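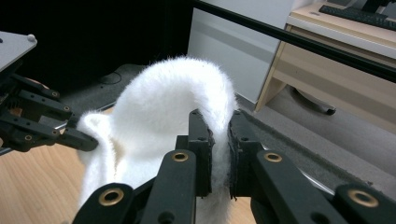 About Plasiria

Plasiria is a laundry. Drop-off, pickup and delivery, plus linen service for small inns, salons, a couple of dog groomers and one very busy chiropractor. We're on Flundomgate, corner of Powell, the low brick building with the green awning. Parking in back, entrance from the alley. The front door sticks in summer so push hard.

Been meaning to redo this page for a long time. The old one still had the old hours and a phone number that rang at a tire shop. Sorry to the tire shop.

How it started

Kgomotso Mnguni opened the place with two used washers, one dryer and a folding table out of a church sale. Before that she ran the linen room at a hotel in Pornport, nights mostly. She liked the work and didn't like the hotel. When the old coin laundry on Flundomgate closed she took over the lease, kept the sinks, threw out pretty much everything else.

First customers were neighbors with comforters too big for a home machine. Then a bed and breakfast up the hill asked if we could do sheets on a regular basis. We said yes and then figured out how. That first winter the boiler went out twice and Kgomotso drove the wet sheets to Pornport in her own car to get them dried. The bed and breakfast is still with us. So is the folding table, wobbly leg and all, it holds the coffee maker now.

What we do

Wash and fold. By the pound, minimum 12 pounds. Ready next day if it's in before noon.

Household big stuff - comforters, quilts, bath mats, throws, slipcovers, pet beds (shake them out first, please). Priced by the piece.

Towels and robes for businesses. You own them or we rent them to you, either way works. Rentals get swapped on a set schedule and we pull the worn ones out of rotation ourselves.

Table linen. Napkins, runners, tablecloths pressed and hung. Candle wax costs extra, red wine doesn't.

Pickup and delivery. Flundomgate, all the streets off Powell as far as the bridge, and Pornport twice a week. Bag on the porch is fine.

What we don't do: dry cleaning, leather, wedding gowns, rugs bigger than a doormat. There are good people in town for gowns and we'll gladly give you a name over the counter.

How we wash

People ask so we'll put it down. Every order gets washed by itself. Your socks do not meet anybody else's socks. Unscented detergent unless you ask for the other one. No fabric softener on towels, ever, it coats the loops and they quit soaking anything up. If you've been using softener at home for years your towels may come back from us feeling a bit diffrent the first time or two. Give it a few washes.

Plush and fleecy things go on cool and get dried on low, with a stop halfway through for a good shake. Slow, yes. High heat mats the pile down and once it's matted there isn't much anyone can do about it. Same goes for faux fur throws, which we get a lot of after the holidays. We do those in small loads and brush them out by hand when they're dry.

White cotton is done at 60 degrees Celsius (our machines are European, the dials are all in Celsius, you get used to it). Heavily soiled business loads go up to 80. Anything with a care tag, we read the tag. Anything without one, we call you.

Stains get looked at before the wash, at the sink by the window, good light there. Tell us what it was if you know. A note pinned to the spot is perfect. We can't get everything out and we won't wreck a good towel trying.

The people

Small crew. Kgomotso is in most mornings and does the stain work and the books. The rest of us wash, fold, drive and answer the phone, whoever is closest. Most of us started out in folding. New hires spend their first two weeks at the fold table and there's a right way to do a fitted sheet, which you will be taught, possibly more than once.

We pay for training and for shoes. The floor is concrete and bad shoes will ruin your week. Hiring now for an early driver, start is before sunup, must be ok with stairs. Stop in and ask, no need for a resume.

Around town

We wash blankets for the animal shelter at no charge, and coats for the winter coat drive every February. Last drive came to 627 coats. The back room was coats up to the ceiling, you had to go sideways to reach the bathroom. If you want to give one for the next drive we take them at the counter all year. Zippers should work. Check the pockets, we've mailed back a lot of keys.

Old towels that are too thin for customers get cut up for rags. Free bin by the back door, take what you need, car wash folks usually get there first.

New this year

Second pickup van, finally. Bigger dryer for comforters, so king size no longer takes two days. Text messages when your order's done - reply STOP if you hate it, no hard feelings.

Also a drop box in the alley for after hours. Tie your bag shut and put your name and number inside it, not just on the outside. Tags fall off. Please no loose items in the box, we had a single slipper in their for a month.

If something goes wrong

Tell us. Within a week is best. If we shrank it or lost it we pay for it, if it's not clean we wash it again. Come to the counter with the thing and the ticket, or just the thing. Kgomotso handles these herself and she's quick about it.

Hours and finding us

Open seven in the morning to seven at night, shorter on weekends, closed major holidays. Holiday hours get taped to the door. Cards, cash, checks from businesses only. Accounts for businesses are billed monthly, ask for the form.

Bus stops right across Powell. If you're carrying something heavy, ring the bell in back and somebody will come out with a cart.

Page updated Apr 15, 2026. Price list is at the counter, the one online is coming soon.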